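January 30, 2021

Sound damping, bench test 6. Cut the second felt sample from the Halia roll and glued it to the back of the panel with the Carkia paste. Left it under weights for 8 hours. Peak on the tap test now sits at 147 Hz, lower than I wanted. Ívar Hviid thinks the paste layer is too thick — I agree, and will thin it for the next one.

The old cork sample gave a cleaner decay but sheds crumbs everywhere. Keep it for reference.

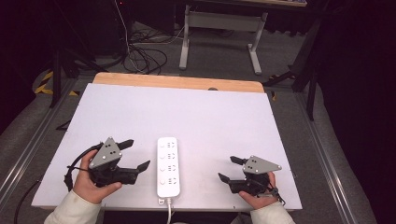 Felt goes on better if the panel is kept flat while the paste sets. For mains at the table, a white power strip laid flat on the white board will do. Order more felt from Gunnlaugsson before July.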